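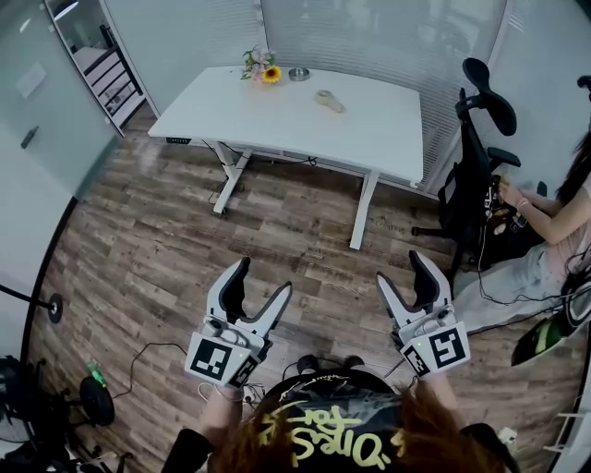 Tadum外语教学中心开放日参观记

一月里去了一趟Tadum外语教学中心的开放日。我在一所县城高中教英语,另外晚上在网上带几个成人学员,学校让我去看看他们的小班口语课和教师培训是怎么安排的,回来写一份材料。材料交上去了,只有一页纸,很多东西没写进去。下面是按笔记本整理的完整版本,给同组的老师和以后想去的人参考。

路上

从我们这里去没有直达车。先坐早班大巴到市里,再换地铁,出站后还要走一段。中心发的路线图上写的是二号口出站,二号口当时在修,围着挡板,要从另一侧上来,过一个天桥。如果按图走会绕到一个建材市场的后门,我就绕了。市场门口卖烤红薯的人给我指的路。

签到八点半开始,我到的时候八点四十。楼在一条种了梧桐的小马路上,一层是银行和药店,中心从二层开始。电梯很慢,多数人走楼梯。楼梯间每一层的墙上贴着不规则动词表,从二层贴到五层,字母顺序是从下往上排的,下楼的时候看就是倒着的。

签到要出示报名短信。前台给每个人发一个纸袋,里面有日程表、一本薄册子、一支圆珠笔和一张反馈表。日程表是双面打印的,正面是上午,背面是下午,上午和下午都分成A、B两条线,A线给家长和学员,B线给教师。我跟的是B线,中午跟A线的人合在一起吃饭。

来的人

教师这边多数是公立学校的,也有几个是自己在家带学生的。坐我旁边的老师教初中,从邻省来,前一天晚上就到了。后排有几位是教日语和西班牙语的,他们说这类活动给小语种的很少,有就来看看,方法上总有能用的。

家长那边人多一些,带孩子的不少。九点以前走廊里很吵,九点一到各自进教室,就安静下来了。

开场介绍

开场在五层的大教室,讲了半个小时。中心的负责人介绍了基本情况:Tadum最早只做成人夜校,后来加了少儿班,再后来加了线上课。现在线上线下一起算,在读学员959人。线上课用的平台叫Zedus,是向外面的公司租用的,中心自己没有做软件。

负责人讲得比较直接。他说线上学员的流失率比线下高,主要在第二个月,原因里排第一的是时间对不上,排第二的是觉得自己没有进步。第一条他们靠调课解决,第二条没有好办法,目前的做法是每个月给学员录一段自由说话的音频,存起来,到学期末放给学员自己听。我把这一条记下来了。我自己的成人学员也常说没进步,我一直是口头安慰,没有留过证据。

开场也提到收费,讲得很快,价目在册子最后一页。成人小班和一对一的差价比我想的小。

第一节:小班口语课观摩

九点四十到十点半,B线的人去四层看一节成人口语课。这是真实的班,学员事先同意有人旁听。我们坐在教室后面两排,不许提问,不许拍照,手机要静音。

班上的水平是中级偏下,主题是旅行英语里的酒店投诉。课的步骤如下。

老师先用五分钟让学员两人一组互相讲一次住酒店的经历,好坏都行。这期间老师不纠错,只在教室里走,手里拿一张纸在记。

然后老师发一张对话单。对话单上只有客人的话,前台的话是空的。学员先不看单子,听一遍录音,再看着单子听一遍,然后两个人一起把前台的话补出来。补的不要求跟录音一样,意思通就可以。补完之后老师叫了两组读,一组补得很客气,一组补得很凶,班里笑了一阵。老师没有评哪个对,而是在白板上把两组里的句子抄出来,按语气强弱排了一个顺序,让全班来调整位置。

接下来是词和句型,讲得很短。老师讲了三个搭配,讲完马上用,没有让学员抄例句。有一个学员抄了,老师走过去等他抄完。

最后十五分钟是角色扮演。每个人抽一张卡,卡上写着房间里出的问题:空调不制冷,隔壁太吵,订的是双床房给的是大床房,早餐券少了一张。演完换人再演一遍,第二遍不许看单子。

下课前五分钟,老师把刚才记的那张纸拿出来,在白板上写了六个句子,都是学员说过的,其中有对的也有错的,不写谁说的。学员讨论哪些需要改。这个环节我觉得最值得学。我平时是学员一说错我就打断,说得多的人被打断得多,后来就不爱说了。

课后有二十分钟跟授课老师交流。有人问人数多的班怎么办,公立学校一个班五十几个人,老师不可能走一圈听完。授课老师说她没教过那么大的班,不敢乱讲,她只教过十几个人的,那时候是每节课只听其中两组,下节课换,一个月下来每组都能轮到。另一位老师问为什么不打断学员,会不会错误就固定下来了。她说影响理解的错误她会当场问一句“你的意思是不是……”,不影响理解的就留到最后。

还有人问对话单是不是自己编的。单子出自他们用的教材Bolta,但Bolta原来的练习是填空,每个空一个词,她改成了整句空着。改的时候花不了多少时间,把原来的文档里前台那一栏删掉就行。

第二节:少儿课的一小段

B线原本没有少儿课,因为有几位小学老师提出来,中心临时安排我们站在走廊里隔着玻璃看了十分钟。听不见声音,只能看动作。孩子们先是站着,跟着老师做动作,后来坐在地垫上翻绘本。小学老师们看得很仔细,一边看一边猜在教什么,有人猜是身体部位,有人猜是介词。后来问了,是介词。

少儿班的负责老师讲了几句。他们把一节课切得很碎,一个活动最多八分钟,坐着的和站着的交替安排。作业只有一项,就是每天听一段音频,家长签字。签字表交上来的情况不太好,有的家长一次把一周的都签了,字迹和笔的颜色都一样。他们也知道,没有深究。

第三节:线上课怎么上

十点五十到十二点是Zedus平台的介绍和试讲。地点换到三层的小教室,座位不够,中心的人从隔壁搬了折叠椅过来。

介绍的部分我简单记。老师端的页面左边是课件,右边是学员的画面,下面是文字栏。课前十分钟可以进教室试麦克风。课后老师要在一天之内写反馈,反馈分三项:今天用到的表达,需要注意的发音,下次课之前做什么。反馈太短系统不让提交。一位在别的平台上过课的老师当场说,这样的规定容易让人复制粘贴。负责讲解的人承认有这种情况,他们每个月抽查,抽到重复的会找老师谈。

试讲是一节二十五分钟的一对一,学员在外地,用耳机连进来,教室的投影上放的是老师端的画面。内容是商务英语里的改会议时间。这位学员说得不流利,但是肯说。老师的提问方式我记了几条:

先问容易答的,答完再追一个为什么。

学员停住的时候等,心里数到五再给提示。

给提示先给首字母或者第一个词,不给整句。

学员用中文问,老师用英语答,答完让学员用英语把问题再问一遍。

中间网络断了一次,老师在文字栏里继续打字,学员用文字回答,等声音恢复了又接着说。后来有人问这是不是事先演练的,老师说没有,断线的时候改用文字是他们的常规做法,免得两边都在那里问听不听得见。这个办法我回来当晚就用上了。

试讲结束之后讨论了备课时间。线上老师里有全职也有兼职,兼职的多是在校教师和研究生。兼职老师普遍的问题是备课太多,一节二十五分钟的课备一个多小时,算下来很不划算,几个月就不干了。中心给新老师一份备课清单,只有半页:本课目标一句话,必须用到的三个表达,一个备用活动,学员上次的反馈。清单以外的东西不鼓励准备。

午饭

午饭在一楼旁边的面馆,凭券吃,可以选牛肉面或者素面。人多,分两批,B线是第二批,十二点半才坐下。面馆老板在墙上贴了英文菜单,是中心的学员帮着翻译的,拉面那一行翻得很长,把做法也写进去了。

吃饭的时候跟几位家长坐一桌。他们关心的事情跟我们不一样,问得最多的是孩子学多久能考级,其次是外教还是中教。有一位家长说孩子在家里不肯开口,在班里却说得很多,她今天在走廊上听见了,之前一直以为钱白花了。另一位家长问我公立学校老师怎么看校外班。我说我只管高中,来我班上的学生学过什么的都有,听力差别最大,语法到高二基本就看不出来了。这是我自己班上的情况,别的学校我不了解。

第四节:教师培训

下午一点半开始,是我这次来主要想看的。中心的教师培训项目叫McKinnon计划,新老师入职都要参加,外面的老师可以自费报名。整个项目14周,每周一个晚上线上集中,其余时间自己看材料、听课、写记录。

培训内容分成前后两段。前一段以听课为主,每周听一节别人的课,写一份听课记录。记录的格式很有意思,左边一栏写老师做了什么,右边一栏写学员做了什么,不写评价。交上来之后在小组里读,读完再谈看法。主讲人的解释是,新老师听课一上来就写“气氛活跃”“重点突出”,写得满满一页,合上本子什么也想不起来。让他们只写看到的事,过几周再翻还能用。

后一段是自己上课。每人上四节,每节录音,自己从录音里选五分钟,逐字写成文字稿带到小组里。写文字稿很费时间,五分钟的录音新手要写两三个小时。现场有老师问能不能用软件转。可以,但是中心要求停顿和没说完的话也要写上,软件一般会把这些删掉,所以还是得再听一遍。

主讲人放了一份以前学员的文字稿,隐去了姓名。稿子里老师在五分钟里问了很多问题,其中大部分自己答了。看的时候教室里有人笑,也有人不说话。我想起自己上课也是这样,问完了没人答,三秒钟不到我就说出来了。

然后我们做了一个练习。每个人发一页文字稿,两人一组,把老师说的话里可以不说的划掉。我和那位初中老师一组,我们划掉了差不多一半。划到后面有分歧,她认为“very good”不能划,初中生需要听到。我认为一节课说太多次就没有用了。主讲人过来看了看,建议把“very good”换成具体的,比如重复学员用得好的那个词。我们两个人都接受了。

McKinnon计划的结业要求写在册子里:听课记录交齐,四节课上完,文字稿至少交三份,最后写一篇300词的英文总结。总结的题目是固定的,写自己改掉的一个习惯。主讲人念了几个以前的题目,有人改掉的是背对学生写板书,有人改掉的是讲完就问“Do you understand”,还有人是在每句话前面加“OK”。

费用这里不写了,每期会变,以中心公布的为准。我们学校能不能报销还在问。

第五节:教材和资料室

两点五十休息,休息之后参观资料室。资料室在三层尽头,不大,书架靠墙,中间是长桌。教材按级别放,Bolta的全套占了两个书架,包括学生用书、练习册和教师用书。旁边是分级读物,借阅用一张手写的登记卡插在书后面,跟我上中学时学校图书馆的做法一样。管资料室的老师说试过电子登记,学员嫌麻烦,又改回来了。

Bolta这套教材我以前没有用过,翻了其中中级的两册。优点是话题比较生活,租房、看病、退货、跟邻居打招呼都有。每单元的听力有两个语速的版本。词汇表不放在书后,放在每一页的侧边,看起来方便,复习的时候不好找。语法讲得少,如果学生要应付考试,要另外配语法书。教师用书里的活动说明写得很细,连分组时说什么都写出来了,新老师可能喜欢,我觉得啰嗦。

读物里破损最厉害的是侦探类,其次是名人传记。爱情类倒是很新。管资料室的老师让我们随便翻,有两位老师蹲在那里看了很久,后来被催着下楼。

资料室门口有一个纸箱,里面是淘汰的旧教材,写着可以自取。我拿了一本语音练习,印刷时间比较早,配的是磁带,磁带没有了。里面的绕口令还能用。

第六节:问答

最后一节三点四十开始,A线和B线合并在五层大教室。问题先写在纸条上,收上去由中心的人念。我把和教学有关的几条整理如下,措辞是我的概括。

有人问成人零基础从哪里开始。回答是先不学音标,先学三十句能马上用的话,包括请对方再说一遍、说慢一点,音标在第二个月穿插着讲。教师里有人不同意,认为中国学员有拼音底子,音标先讲省事。中心的答复是两种都试过,先讲音标的班前两周缺课多。

有人问学员背单词软件背了很多,开口还是用不出来怎么办。中心的做法是每节课结束前让学员从当天的词里挑两个,说明自己这周会在什么场合用,下次上课第一件事是汇报用了没有。没有用也没关系,说一下为什么没用上,这也是说话。

有人问口音。回答比较短:不影响听懂就不专门改,影响听懂的音逐个改,一次只改一个。

有人问作文批改。中心的成人班基本不布置长作文,只写邮件和便条。批改用符号,不写正确答案,学员自己改完再交一遍。第二遍才给分。这一条我在高中班里试过,学生太多,第二遍收不过来。我在纸条上写了这个问题,没有被念到。散会后我去问,他们说只让学生改其中一段。

有人问公立学校老师来兼职行不行。中心说要看当地和学校的规定,他们会请老师自己先跟学校确认,拿不准的不录用。

家长问的多是班次和考级,我没有记。

四点半散会。反馈表交到前台,可以换一本Bolta的样章。样章只有一个单元,讲的是在机场丢行李。

几点实际的事

报名在中心的网页上,提前两周开放,教师线的名额少,要早一点。我是在开放当天中午报的,收到的短信里排位已经比较靠后。

带一件外套。五层暖气很足,三层小教室靠北,坐久了冷。

饮水机在二层和四层,自己带杯子。中心备的纸杯在上午就用完了。

观摩课不能拍照录音,要记就手写。笔记本最好带硬壳的,后两排没有桌子。

外地来的可以住在地铁站另一头,那边便宜的旅馆多,走过来要一刻钟。我是当天来回的,回程末班大巴是七点,时间够,中间还吃了晚饭。

如果只能去半天,教师去下午,家长去上午。

回来以后试了什么

第一是每月录音。我的成人学员里愿意录的占多数,不愿意的没有勉强。题目统一,说说最近一周做了什么,时间两分钟,不准备。存在一个文件夹里,按月份命名。

第二是不打断,最后统一处理。高中班里做了两个星期。开始的时候学生不习惯,有个学生课后来问,老师你今天怎么不纠正了。我把最后写在黑板上的句子从六个减到四个,六个讲不完,会拖到下课铃之后。对的句子要放进去,至少放一个,不然学生一看见我写就觉得是在批评。

第三是改教材。我们用的课本里也有对话填空,我照样把其中一方的话整句删掉,让学生补。基础好的学生补得很长,基础弱的写一两个词也算。有一组把问路的对话补成了吵架,语法没有错。

第四是听课记录分两栏。教研组里试了一次,听的是我自己的课。右边学生那一栏,几位老师都写得比左边少,有一位写了“学生在听”就没有别的了。我们商量下次每个人只盯一张桌子的学生,再写一遍。

线上断线改打字的办法前面已经说了,一直在用。

备课清单我抄了一份贴在书桌前。半页纸写不下,我的写到了大半页,备用活动那一项总是写两个。

还没弄清楚的

Tadum的水平测试怎么分级,开放日上只说有口试和笔试,没有给样题。我写邮件问了,回复说样题不外传,可以预约去考一次。

McKinnon计划对外面老师的上课环节怎么安排,是在自己学校的班上录,还是到中心去上,主讲人说两种都可以,但在自己班上录要征得学生家长同意,表格由中心提供。表格我还没有拿到。

Zedus对个人老师开不开放,现场的人答不上来。我目前还是用一般的视频会议软件上课,课件共享没有问题,就是文字栏里的内容下课以后要自己另存,忘了就没有了。

下一次开放日的时间还没有公布。组里有两位老师想去,等通知出来我发在群里。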